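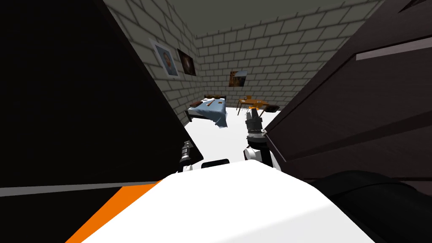 Informe de avance, enero
Proyecto Jidach: adaptación del sistema híbrido al utilitario Arkon

Responsable: Ivone Holanda

Durante el periodo se completaron 118 de los 200 ciclos de durabilidad previstos para el conjunto motor-inversor. El consumo en ciclo urbano queda pendiente de validación.

Sulurard entregó 20 módulos de batería; dos se devolvieron por desviación de tensión entre celdas.

Parviz Shirazi revisa la calibración del freno regenerativo. Se solicita liberar el segundo tramo de fondos.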